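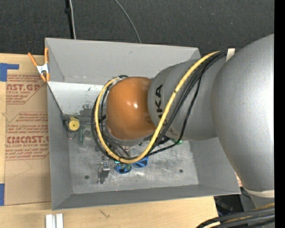 1/ A small thread about the gray bin and the many little things that live in it. I promised Anisa Tjoa in March that I would write down how I sort a mixed bin, and I am slow with promises.

2/ First, the bin itself. It is rectangular, with sloping walls, and it sits on a light wooden tabletop. I like the sloping walls very much. With straight walls, a small flat thing can stand up against the side and you must scratch for it with your nails. On a slope you can push it up with one finger.

3/ The floor is metal and it has a lot of scratches. Some people asked me if I want to paint it. I do not. Paint comes off in small flakes and then you have one more kind of thing to sort.

4/ There are also two dark round spots on the floor. I mention them for new people, who try to pick them up. I did it too. Twice, in the same afternoon.

5/ Now the sorting. My old way was to turn the bin over on the table and make piles. It looks fast. Then something rolls under the cabinet and you are on your knees with a flashlight, and the piles have moved into each other when you come back.

6/ So I sort inside the bin. The walls keep everything together, and the table stays free for the small trays. I use 5 trays. With more I forget what the last one is for.

7/ I take out the round things before the others. Round things travel. For example the yellow one with the small dark center, by the left side. If it stays in, it is somewhere else every time you move the bin, and your eyes follow it because it is yellow.

8/ After that I take what I can name without thinking. I know this sounds too simple. But if I hold a piece and I think longer than one breath, I put it back. It will be easier later, when there is less around it.

9/ Fidel Benítez does it in the opposite order. He starts with the difficult pieces when his head is fresh. We tried both ways on the same kind of mix and he was finished before me, and he is still a little proud of it. I still prefer mine. I can do it while I listen to the radio.

10/ About light. A shiny floor is not kind to your eyes. If the lamp comes straight from above, you get cloudy white places on the metal, and small gray things disappear in them. Move the lamp to the side, or move your chair. I move my chair, the lamp has a bad screw.

11/ Please do not sort by color only. I made this mistake for a long time. It gives very pretty trays. Then you need a washer and you must look in every one of them. Color helps you to find a thing, but for the label I write what the thing does.

12/ My labels are paper tape and pencil. I had printed labels before, from Plono, and they were beautiful, but I never wanted to change them, so I put wrong things into trays with a beautiful name. Pencil I can erase.

13/ Every mixed bin has a rest at the end. Half of a clip, a cap without a bottle, something that came off something. I allow one tray for this. When the tray is full I go through it, and I keep only what I can match to a thing we still own.

14/ Somebody will ask what to do when you cannot decide if a piece is garbage. I put it in an envelope and write the month on it. When the same month comes back and I did not open the envelope, it goes out. Anisa says that this is cruel. She has a drawer of keys which open nothing.

15/ Cleaning. When the bin is empty I wipe it with a cloth which is a little damp and then with a dry one. The corners need a soft brush, an old toothbrush is fine. The marks on the walls I leave alone, also the dark scuff on the far wall. I rubbed one like this on another bin for a whole coffee break and made it only wider.

16/ How often? I do not have a calendar for it. When I need to move things away to see the floor, it is time. If you sort every day you only begin to hate it, and if you wait too long you start to buy things which you already have. I bought the same little hooks from Zatow 2 times this way.

17/ A question I got by message: is it better to have one big bin or many small ones? For me, one big bin for what comes in, small trays for what is sorted. If you begin with many small bins, each of them becomes a mixed bin. I have seen this at Grurnusero, a full shelf of them, all with the same mixture inside.

18/ Another question: can children help? Mine like the round things best, so they get the first step. Not with very small pieces, and not with anything sharp, these I take out myself before I call them.

19/ I forgot one thing in number 6. Put the trays on the side of the hand which you use most. I had them on my left for a long time and I am right-handed. I was crossing my arm over the bin for every piece and I wondered why my shoulder was tired.

20/ If your way is different, please write it below, I read all of the answers. I am most curious how you store springs. Mine are always in one knot by the evening.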